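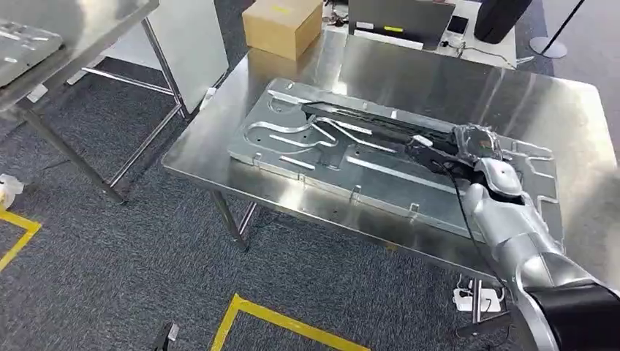

Según Olszewski, una mano robótica se paga sola antes de que termine el primer contrato de mantenimiento, y quien no haga la cuenta ahora la hará más tarde y con peores precios. Milagros Pacheco escucha la frase, la apunta en el margen de una hoja de presupuesto y le pone un signo de interrogación.

"Puede que sea verdad", dice. "Pero quiero ver la cuenta entera, con el contrato de mantenimiento dentro y no aparte."

Pacheco lleva las compras de equipo en Jomer, un taller que monta piezas de carrocería para terceros, y tiene hasta diciembre para decidir si la empresa firma por dos puestos con brazo y mano articulada o si se queda con lo que conoce: utillaje fijo, operarios y alguna ventosa. Hablamos con ella el 20/11/25, en una oficina donde había tres carpetas sobre la mesa, una por proveedor. La de Zondo era la más gruesa. "La más gruesa no quiere decir la más completa", avisa. "La mitad son folletos."

Lo primero que pide a cualquier vendedor es el precio de lo que no aparece en la oferta. La mano suele ir en una línea, el brazo en otra, y luego vienen las mesas, el cableado, las horas de integración, las marcas en el suelo, los repuestos de los dedos. En una de las ofertas, cuenta, los repuestos figuraban como "a consultar". Consultó. Le contestaron con 2000 euros por juego y un plazo de ocho semanas.

"Ocho semanas sin una mano son ocho semanas con el puesto parado. ¿Quién paga eso? En el contrato, nosotros."

Su desconfianza viene de antes. Jomer compró hace unos años una celda a Lasudcombe para mover paneles de chapa, y la celda funcionó con el panel para el que se había programado. Cuando el cliente cambió la posición de unas pestañas, hubo que llamar al integrador, esperar y volver a pagar. La máquina sigue en el taller, tapada con una lona. Pacheco la menciona varias veces durante la conversación, siempre por el número de factura.

¿No es precisamente eso lo que prometen resolver las manos con dedos? Ella concede el punto a medias. Una pinza de dos garras sirve para una forma y poco más, y en su catálogo hay perfiles largos y estrechos, chapas con nervios, escobillas, molduras. Una mano que pudiera pasar de una cosa a otra sin cambiar de herramienta ahorraría estanterías enteras de utillaje. "Eso me interesa mucho, y no lo digo por cortesía. Lo que pasa es que me lo enseñan siempre con la pieza ya colocada. Yo quiero verla venir torcida en una caja, como me llega a mí." 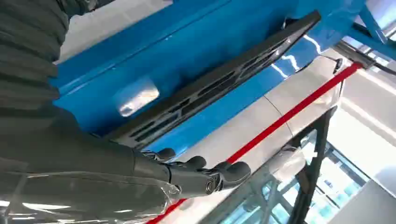

Con las piezas exteriores se pone todavía más exigente. Una chapa sin pintar tolera un roce; un panel con acabado, no, y una escobilla mal apoyada puede dejar una marca que se descubre cuando el vehículo ya está en casa del cliente. Pacheco quiere que la oferta diga quién responde por la pintura durante las pruebas y con qué fuerza máxima se trabaja. De los tres proveedores, solo Zondo le mandó una hoja con ese dato, y faltaba indicar con qué pieza se había medido.

El ritmo es otra discusión. Los comerciales hablan de turnos sin pausa - "como si el resto de la línea tampoco parara a comer" - y ella responde con su propia hoja, en la que el puesto nuevo solo rinde lo que permita el anterior. Con esa cuenta, la amortización que le prometían se alarga hasta ocho años. Olszewski le discutió dos supuestos. Uno lo corrigió; el otro lo dejó como estaba.

Tampoco le convence el alquiler, que le han ofrecido como salida prudente. La cuota incluye actualizaciones de programa, pero excluye las piezas de desgaste, y a su juicio los dedos son exactamente eso. "Me alquilan el guante y me venden las puntas", resume.

Le preguntamos qué haría falta para que firmara. Pide una prueba en su nave, con sus piezas y con su gente manejando el equipo, un precio cerrado para los repuestos y una cláusula de devolución que no dependa de la opinión del proveedor. Y una persona formada en casa, partida que ninguna oferta trae y que ella ha añadido a mano.

"Si aceptan la prueba, compro un puesto. El segundo ya veremos - me lo han puesto con descuento si van juntos, y por eso mismo prefiero separarlos."

De momento ha contestado uno. Propone hacer la prueba en sus propias instalaciones, y Pacheco le ha devuelto el correo con la dirección de Jomer.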